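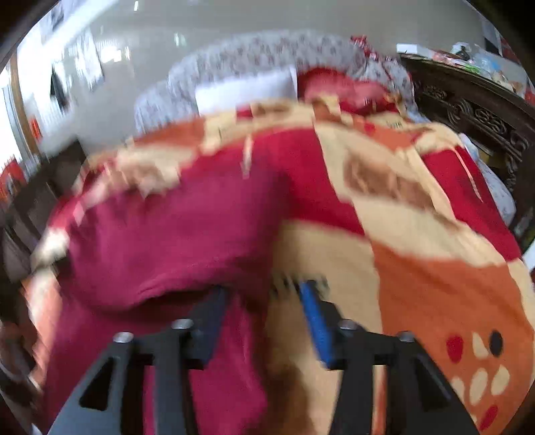 Monday, bedroom tasks, rules for hand-held collection

Written after the morning session at Lamont, so that Callum and me do not discuss the same points again next week. Task was cloth on the bed, with the patterned blanket under it. The magenta cloth is a good one for us, it keeps folds and the color is easy to find.

Rules as we use them from today:

Start with jaws open and both pads in view. If one pad is hidden at the start, stop and begin again.

Wipe the pads before every set. A set is 50 takes, with a pause after 25 only if the hand is tired.

Move slower when the cloth is large. Fast lifting gives blur on the upper part of the cloth and the labeling people at Fisia send it back. Their limit is 2 seconds of blur per take, I asked twice and it is written in the Trano sheet, page 6.

Do not tidy the room first. Pillow, clothes, things on the headboard stay where the family has them. Caradog wanted to clear the headboard and I said no – the agreement with the household says we touch only the task objects.

Windows: note in the log if there is strong light from the side. We do not close curtains without asking.

Papers on a wall or letters on a box: check if a name or address can be read. If yes, the take goes to the review folder and not to Fisia.

Not decided yet: what counts as a failed grasp. Callum counts it when the cloth slips before the lift is finished. I count it also when only one layer is taken and the task says two. Until Prurnwood answers, write "slip" or "layer" in the last column and do not delete anything. Deleting failed takes is against the rule 8 anyway, and last month we lost a whole afternoon by this.

Screws: check the joints by hand before the first set, no tool needed. If one turns, tighten it and write it down – also when it was only a little loose.

To do: print the new sheet for Caradog, ask Fisia about the blur limit for large blankets, charge both batteries.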